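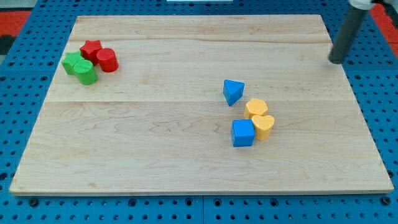

Red and green to the left, blue and yellow to the right: blocks on the practice board at Gruvonell.

Give a newcomer the joystick at Gruvonell and the first thing they do is laugh. You nudge your wrist, and across the bench a robot arm nudges too, a hair behind you, like a kid copying a dance step. Then you try to push a star without knocking over its neighbors, and the laughing stops for a while!

The workshop teaches robots by showing them. There are no lines of code to write for each new chore. A person steers the arm through the job, the computer records every move along with the camera view, and then the whole thing gets done again. And again. The block-sorting job, known in the shop as Wudia, had 281 good runs saved by the end of May, and the goal is 2000.

What I loved is how much of the driver ends up in the robot. Some people sweep in from the side with one long push. Others tap, tap, tap, fixing the angle as they go (I'm a tapper, and a slow one). The arm learns from all of us, wobbles included, and the team likes the wobbles. A run where a heart slides off course and gets steered back shows the robot how to recover, and a perfect run can't do that.

Drivers swap every two hours, and by then your shoulders know it. My own best run took four tries and a fair bit of muttering at a blue cube. It's in the pile now with all the others.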